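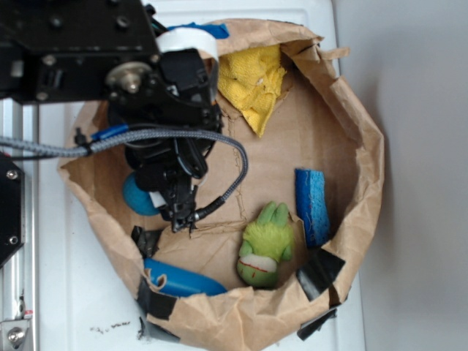

Gumetti Loose Leaf Breakfast Tea, 40 servings

We've been blending this one since January, and I think it may be the nicest thing on our shelves just now (Kuldeep Bhatt, who does our tasting, still prefers the Hayes, but he likes his tea strong enough to stand a spoon in!). It's a soft, malty black tea with a bit of honey about it, lovely with milk and perfectly good without - and it doesn't turn bitter if you wander off and forget the pot.

Use one heaped teaspoon per cup, with water just off the boil, and leave it for 4 minutes. If you're making a big pot for visitors, pop in an extra spoonful and give it a good stir before you pour.

Keep it in a tin with a close-fitting lid, well away from the spice rack, as tea does pick up other smells terribly easily.

Ingredients: black tea. Nothing else added.
Also available: Hayes Strong, Ivent Decaffeinated
Orders of 2 or more go post free.
Questions about blends? Ask for Rosalie Frei.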